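A morning at the Flanatmont container works

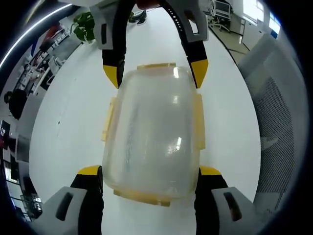 Flanatmont opens its plant to the public one morning each April, and I went because we own a cupboard full of its boxes and I wanted to know why the lids last. The company has made food storage containers in the same building since it moved out of a former bakery across the road. It employs 106 people, most of them on the molding floor. The box used for most of the explaining was a milky, see-through one with rounded corners, a clear lid and four pale yellow clips, one on each side. Our tour dealt with the parts in that order, body first and clips last.

Visitors sign in at a side door from 9 a.m. and are given a hairnet and a pair of foam earplugs. Our guide was Fatima Pillay, who runs the second molding line. She took groups of seven at a time, so there was a wait in the corridor, where old catalogs were laid out. The earliest ones showed mostly bread bins and butter dishes.

The raw plastic arrives as pellets and goes through a dryer before it reaches the presses. The floor was louder than I expected, and most of what Pillay told us came in the glassed-in booth at the far end. The bodies drop onto a belt still warm and travel to a cooling rack. She let us handle two that had been pulled for warping. I could not see the fault in one of them until she set it on a flat plate and pressed a corner.

Lids are made in a separate room. They have to match the bodies closely, and a change in the cooling time on one side of the wall means a change on the other. Wian Mabaso showed us how the seal is seated in its groove. He does it with his thumb when he checks a sample, going once around the rim and then back the other way. A machine called the Mistonik does the rest. It was stopped for cleaning when we came through, and we saw it only with its covers off.

The clips took up the longest part of the visit. They are tested on a bench rig that opens and closes them 4,000 times. A counter on the wall stood at 705 when we walked in, and the operator said the batch would run through lunch. After that the hinge is looked at under a magnifier for whitening, which shows where the plastic has been stressed. I asked whether it is better to close opposite clips first or to go around in order. Pillay said opposite sides first, and to open them the same way. I had been doing it wrong for years.

We finished in the packing hall. Boxes are nested by size with the lids stacked separately, and a sheet of paper goes between each layer to prevent scratches. Jacobus Matlala, who has packed there for nearly 20 years, said he had asked for a thicker paper and was still waiting for it.

The shop by the exit sells seconds at half price. I bought two small boxes and a spare lid. Replacement clips are not sold over the counter and have to be ordered by post.

Practical notes: the visit takes an hour and a half and is free. Closed shoes are required. There are stairs between the molding floor and the lid room, and no elevator. Parking is on the Kekana Street side, and the lot was full by 10 a.m.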